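What I Learned About Buying Robot Arms in Vornurville

2026-08-27
By Lilibeth Panganiban
4 min read

Print this page | E-mail this page

I went to the open day at Preltell's workshop in Vornurville with a short list of questions and a spreadsheet, and I came home with a much longer list and a better spreadsheet. If your shop is thinking about a pair of robot arms for small assembly or handling work, go and see a place like this before you ask for a single quote. It was a great afternoon!

We've been planning since July at Calvo, where we repair and refit small household lighting. The idea is two arms on one bench, doing the simple, dull parts of the job. Our first budget had a line for the arms, a line for a computer, and a line called "other." Virgilio Fajardo, who runs the benches at Preltell, looked at my printout and put his finger straight on "other." He said that was where the money would go, and then he spent the better part of an hour (with so much patience) filling it in with me.

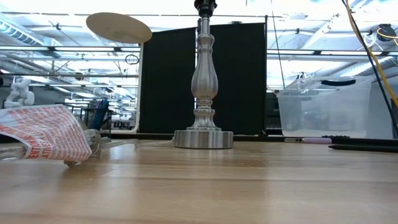 Start with the bench. I had assumed we'd use the tables we already own, and maybe we still can, but Virgilio wants a top that doesn't shift when an arm stops hard, and a frame you can bolt to. Then power and cable runs. He budgets for drops from the ceiling wherever he can get them, and he buys spare cables along with the arms, on the same order. I had 2 spares down. He told me to make it 8.

The next part I'd never have thought of – the things you practice on. A lamp is a fine test piece for us, with a socket, a bulb and a cord that goes wherever it likes, but you need plenty of them, and they have to be allowed to get scratched. Virgilio's advice was to write down every item you want handled, by shape, and to cost a stock of each. Our list at Calvo stands at 67 items. I'd call half of those the same shape in different finishes, so there is some trimming to do.

I also asked about reach, which is where I'd made my worst mistake. My floor plan showed the bench and nothing more. 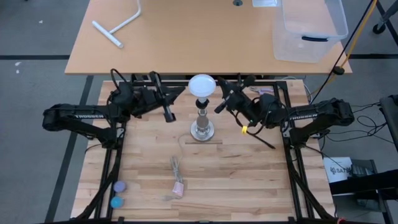 Elbows need room too! I had drawn our bench tight between a shelf and a walkway, and it will have to move. Virgilio suggested taping the full swing of both arms on the floor, outside the table as well as on it, and living with the tape for a couple of weeks before ordering anything. Costs one roll of tape. I did ours the morning after I got back and we've already lost a cabinet.

On staff time, his view was that most first budgets leave it out. Someone has to set the bench up, reset it between tries, keep notes and chase parts. Preltell plans for nearly 453 bench hours in the first stretch of a new setup, and he was quite firm that those hours belong in the same spreadsheet as the hardware. I've put them in. The total looks worse and I trust it more.

A few smaller notes from my pad:

Ask every seller what a replacement gripper costs and how long it takes to arrive. Get it in writing.

Buy lidded bins and labels early.

Leave money for a second round of mounts. The first ones will be in the wrong place.

Software was the one subject where I left with more doubt than I brought. Preltell uses a package called Stulurness to schedule bench time and log faults, and it looked easy to learn, but we have one bench to plan for and a shared calendar may do us fine for the first year. I'd like to hear from smaller shops on that.

Preltell hopes to hold another open day, and Virgilio is happy to go over people's plans if they bring them on paper. Take the floor plan as well as the budget. I'm sending him our new version as soon as the cabinet has found a home.

Print this page | E-mail this page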